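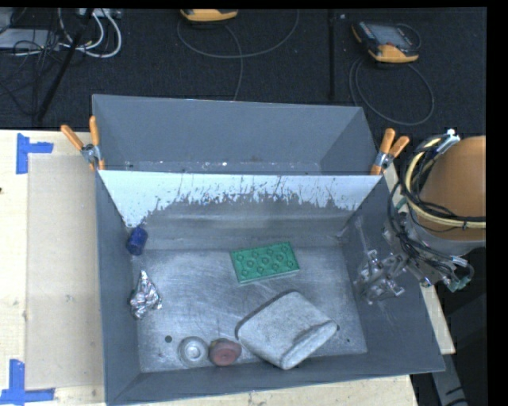 Gray metal bins, clamped at the shared rim. 

Ticket: label printer drops every second job after spooler update
Product: Hudden Print Relay
Site: Geraghty, parts counter
Opened: 2019-02-03
Status: Resolved, monitoring

Reported problem
Bin labels sent from the Skinard inventory client print once, then the next job disappears. No error on the client. The relay log shows the job accepted and marked complete. The printer's own counter does not advance.

Environment
Relay service on the counter PC, wired connection to one label printer. Skinard client on the same PC. Driver supplied by Kaster. The relay had been updated the evening before the first report. No change to the label template since July.

Step 1. Restarted the relay service and the printer. First label printed. Second job lost. No change.

Step 2. Printed from the driver's test page, bypassing the relay. All 18 test labels came out. Printer, cable and driver ruled out.

Step 3. Turned on verbose logging in the relay and sent two jobs by hand. Relevant lines:

job accepted, queue default
port open
data sent
port close requested
job accepted, queue default
port open (reused handle)
data sent
job complete

The second job goes out on a handle that is already closing. The relay counts the write as successful and the data is discarded.

Step 4. Compared settings before and after the update. The old configuration file had a port idle delay of 2,000 ms. The update wrote a new file with the value at 0. The old file was kept in the backup folder under the service directory.

Step 5. Set the delay to 1,000 ms and restarted the service. Sent a batch from Skinard. One label missing, near the end of the batch.

Step 6. Set the delay back to 2,000 ms. Same batch, all labels printed. Repeated after a full reboot with the same result.

Cause
Relay update overwrote the port idle delay with the default.

Fix
Delay restored by hand. Configuration file set to read-only so the next update cannot replace it. This will produce a warning in the relay log at startup, code 2, which can be ignored.

Open items
Lost jobs are still marked complete in Skinard. Site to reprint from the job history.
Defect filed against the updater. Keep this ticket open until the next relay release has been installed on site.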